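5.2 What went wrong at the fridge door

I'll start with the failure that cost us the most sleep. Out of 272 fetch runs in the Climalley kitchen, 22 ended in a safety stop, and almost all of those happened with one gripper down among the bottles in the door bin (Figure 4). The arm would get its fingers in beside a bottle, the wrist would start to turn, and then the force reading would jump and everything froze.
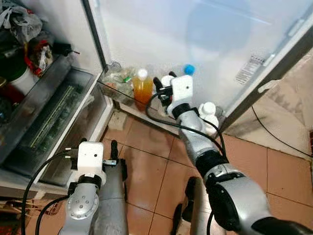 Trellura Lab - Home Robotics Group
Figure 4. Reaching into the door bin during a fetch run.

At first I blamed the grasp planner, and I was wrong. The logs pointed at the cable. It loops out from the gripper and runs back along the arm, and when the wrist rolled past a certain angle the slack ran out. Our controller (we call it Jorko) read that pull as contact with the door and hit the brakes. Fair enough, I guess - it had no way to tell a tug from a bump.

What worried me more was the driving. We'd assumed a loose cable was only a problem when the arms were busy, so the base was allowed to move with both arms stretched out in front. In 2 runs that let a cable catch on something while the base was rolling, and the stop came later than I'd like. 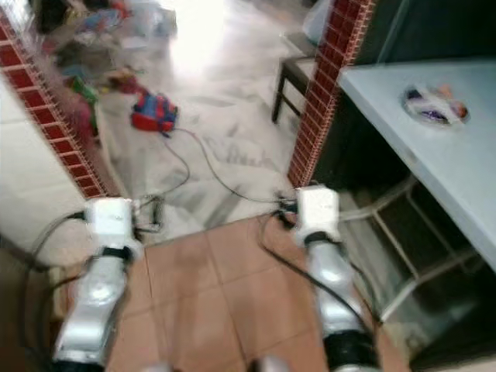
Esfahani, reading a draft of this section, asked why the base was ever allowed to roll with the arms out, and said a slower wrist wouldn't fix that. I agree. We now fold both arms before any base motion, and Jorko checks the wrist angle against a slack limit before each reach. The limit is still set by hand for each arm, and we haven't tested it on longer cables.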